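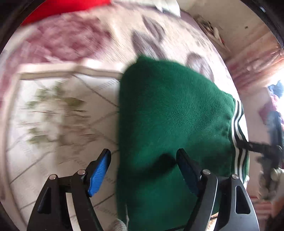
The tenant improvement at the former Kerslake dry goods building entered its final phase this winter, and the questions I receive most often concern the ground floor ceiling. I will set out in this post how the decisions were reached and what remains to be done. The building has served as a shop, a furniture showroom and, for a short period, a records store, and each occupant left a layer behind. Our client, Dekach, will use the space as a showroom for household textiles, and the interior palette was developed with the merchandise in mind. A dark green fleece laid over a patterned blanket in cream, pink and maroon is close to the range of color the walls and floor must accommodate, and it argued for a quiet background. The plaster will accordingly be finished in a single warm white, with the existing brick left exposed on the north wall only.

Print this post | E-mail this post

Reading time: 5 minutes

Existing conditions

The leased area is 2,000 square feet on one level, with a shallow mezzanine at the rear that is excluded from the occupied area. When the suspended ceiling was removed, we found the original beadboard intact over the front two bays and missing entirely over the third. The joists in the third bay had been notched to pass a heating duct that no longer exists. Our structural engineer, Lachlan Paewai, recommended that the five notched joists be sistered over their full span, and the landlord agreed to carry that cost under the base building scope.

The beadboard itself was in fair condition. It had been painted several times, and testing confirmed lead in the lower coats. Stripping was considered and set aside. The boards were cleaned, loose material was removed under containment, and an encapsulating primer was applied before the finish coats. In the third bay we elected to install flat gypsum board with a narrow reveal at the junction. I would prefer that a visitor be able to see where the old ceiling stops.

Storefront

The storefront proved to be the most difficult part of the work. The existing aluminum system dated from the furniture showroom period and had been set in front of the original cast iron columns, with the gap filled in brick. Two of the columns had corroded at the base where water had collected behind the fill. Both have been repaired in place with welded plates and recoated.

The new storefront sits behind the line of the columns and follows the height of the transom shown in the one early photograph held by the local library. The entry door was moved one bay to the east to obtain a level approach from the sidewalk. This cost the tenant 40 square feet of display area, and Dekach accepted the loss after reviewing two alternatives that required a ramp inside the shop.

Lighting and mechanical

Ha-neul Hwang prepared the lighting design. Track is mounted along the sides of the joists in the third bay and suspended on stems below the beadboard elsewhere, so that no fixture penetrates the historic boards. Textiles are sensitive to color rendering, and a mockup was held on site with three lamp types before the specification was issued. The lamp selected was the second most expensive of the three.

The rooftop unit was replaced at the landlord's expense. The main duct is exposed along the south wall and painted to match the plaster. Return air is taken at the mezzanine, where 760 square feet of new acoustic panel has been fixed to the walls and underside of the roof deck. The panels were supplied by Ullar and arrived in the wrong thickness, which delayed installation but did not affect the opening date.

Fixtures and millwork

The display tables and wall shelving are by Sirberg, in white oak with a clear matte finish. The tables are on concealed casters. The tenant asked for them to be movable by one person, and the first prototype was too heavy to meet that request. A revised base with a thinner apron was approved last month.

Fitting rooms were not part of the program. A single accessible restroom has been provided at the rear, together with a stock room and a small counter where fabric may be cut and wrapped.

Remaining work

The punch list stands at about 40 items, the greater part of them paint and hardware. The mezzanine guardrail is awaiting final inspection. The exterior sign requires a separate approval, and the application has been submitted with a revised bracket detail that fixes into mortar joints only. The tenant expects to open in May.

I intend to publish the reflected ceiling plan and the column repair details in a later post, subject to the landlord's consent.

Last updated: Thu 1 March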